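ホーム | 一覧 | スレッド順 | 日付順 | 検索 | ヘルプ

[panow-users] Re: 台所シーンで肘がカウンターの縁に寄りすぎる件

差出人: Yutong Tian
日付: 2019年12月15日(日)

印刷する | このメッセージをメールで送る

Bereketさん、みなさん

Tianです。お返事が遅くなってしまってごめんなさい。先週はForanceの引っ越しの手伝いで、机に座っている時間がほとんどありませんでした。とても丁寧に書いてくださったので、こちらも少し長めにお返事させてください(いつも長いと言われますが……)。

Bereket Nigatuさんは書きました:
> Panowでトレイの上のマグに手を伸ばす計画を立てると、手先の軌道は
> きれいなのに、肘がカウンターの前縁すれすれを通ります。衝突判定は
> 通っているのですが、再生するとメッシュが一瞬めり込んで見えます。
> 安全マージンを3センチにすると今度は解が見つからず、15秒で
> タイムアウトします。ベースは動かしたくありません。マージンの
> 設定が悪いのか、それとも冗長自由度の扱いの問題なのでしょうか。
> Pruvari側のシーンは配布のまま、いじっていません。

まず、めり込みのほうから。これはたぶん設定の問題ではなくて、軌道の途中をどれだけ細かく調べているか、という話だと思います。Panowは経由点では必ず衝突を見ますが、経由点と経由点のあいだは関節空間の距離で刻んでいるので、肩が大きく回るところでは肘が思ったより動いてしまうんですね。私も最初の頃、同じところで丸一日悩みました。刻みを手先の移動量ではなく、リンク上でいちばん大きく動く点で決めるモードがあるので、edge_check を link_motion に変えてみてください。計算は重くなりますが、カウンターの縁のように薄くて角のある相手にはよく効きます。

次にマージンです。3センチを全部のリンクと全部の物体の組に一律にかけると、トレイの中ではまず解けません。マグとケトルの隙間に指を入れる動作ですから、当たり前といえば当たり前です。おすすめは組ごとに分けるやり方で、私は次のようにしています。

 margin.default: 0.02
 margin.elbow.counter: 0.03
 margin.fingers.mug: 0.0
 margin.fingers.kettle: 0.003

指とマグをゼロにするのは怖いと思われるかもしれませんが、つかむ瞬間はどのみち触れるので、把持の前後だけ接触許可に切り替えるのがいちばん素直です。切り替えを戻し忘れると次の計画が何でも通ってしまいますので、そこだけはどうぞお気をつけて。Eusebio Olmedoさんが書いてくれた with 構文のラッパーを使うと、抜けるときに自動で戻ってくれてとても助かります。

それから冗長自由度のこと。逆運動学の初期値を乱数のまま回していませんか? 肘が下に回った解ばかり拾っていると、カウンターの縁のほうへ、縁のほうへと寄っていきます。肘を少し外に開いた姿勢を種として渡して、零空間の評価に「縁からの距離」を弱く足してあげると、かなり落ち着くはずです。重みは小さめから始めてください。大きくすると今度は手首が可動域の端に張りついて、これはこれで困ったことになります。

あと細かいことですが、マグの取っ手を凸包で近似していると、取っ手の穴が埋まってしまいます。指を通す把持を考えているなら、取っ手だけは凸分解したメッシュに差し替えてください。Ó Dálaighの変換スクリプトがそのまま使えます。外からつまむだけなら凸包で十分です。

うまくいかなかったら、シーンファイルと乱数の種を一緒に送ってくださいね。種がないと、こちらで同じ軌道が出せなくて寂しい思いをするので。

Tian

コメント

Fermín Sepúlveda
link_motion、こちらでも試しました。縁のめり込みは消えましたが、計画時間は倍近くになりました。最初の探索は粗く、最後の確認だけ細かく、という二段にはできないでしょうか。

Braulio Maldonado
ナイフブロックにもマージンをかけておくのをお忘れなく。ケトルを先に持ち上げる計画だと、前腕が奥へ回り込んで柄のあたりをかすめることがあります。5月の版から持ち上げた物体も自動で衝突対象に入るので、古い版の人は更新したほうがいいです。

Yutong Tian
Fermínさん、二段にできますよ! edge_check を配列で渡すと、前から順に探索用、確認用として使われます。確認で落ちた区間だけを立て直すので、最初からやり直しにはなりません。Braulioさんのご指摘も本当にそのとおりで、書き忘れていました。持ち上げた物体を入れ忘れると、マグだけ運ぶときは平気なのに、ケトルに変えた途端に困るんです。肘の姿勢は、計画を始める前に一度シーンを止めて、縁との位置関係を目で見ておくと種が選びやすくなります。 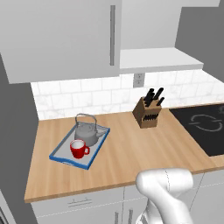
種をいくつか試すときは、評価値だけで並べずに、軌道全体での縁との最短距離も一緒に記録しておいてください。始点では余裕があっても、途中で肩が回ったところでいちばん近づく種がよくあります。私の手元のスクリプトは、整理ができたらこのリストに流しますね。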